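Storing Cooked Rice: Cooling Times and Container Depth

Kitchen Notes, November 2021
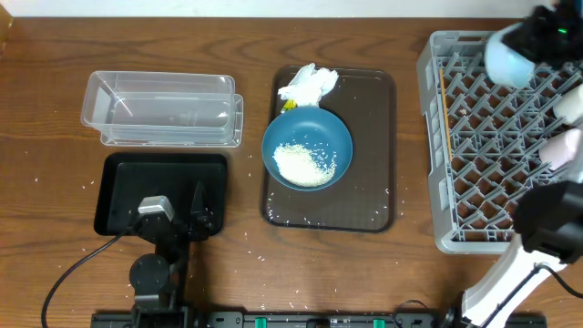

A bowl of rice and a clear plastic container on a wooden tabletop.

Several readers wrote in after the October item on batch cooking to ask how long cooked rice can be kept. The short answer is that storage time matters less than cooling time. Uncooked rice often carries spores of Bacillus cereus. Boiling kills the active bacteria but leaves many of the spores intact, and they begin to grow once the rice sits at room temperature. Reheating does not reliably remove the toxin they produce.

The usual limit is two hours from the end of cooking to the refrigerator. A deep pot with the lid on will not cool in that time. Heat leaves the center of the mass slowly, and the steam trapped under the lid keeps the surface warm as well. Spread the rice in a layer no more than 2 inches deep and leave it uncovered until the steam stops rising. Then cover it and move it to the refrigerator.

Jyoti Maurya ran a comparison in the Cuvetti test kitchen using medium-grain rice from a single pot. The shallow portion was ready to cover well inside the limit. The portion left in the pot was still warm to the touch in the center when the limit passed — and that pot held only enough for five servings. Larger batches should be divided before cooling.

Container material makes a smaller difference. Metal gives up heat faster than plastic or glass, but depth outweighs both. The Flikeck and Sani storage sets we keep in the kitchen performed about the same once filled to equal depth. Leave space between containers on the shelf so that air can move around them.

For freezing, pack single portions flat while the rice still holds some moisture. Rice frozen after a day in the refrigerator tends to reheat dry. Add a spoonful of water before reheating, cover, and heat until steaming throughout. Reheat once only.

The Kutotora rice cooker keeps rice hot for up to eight hours on its holding setting. Check the temperature with a probe; it should stay at 140°F or above. Do not use the setting to warm rice that has already been chilled.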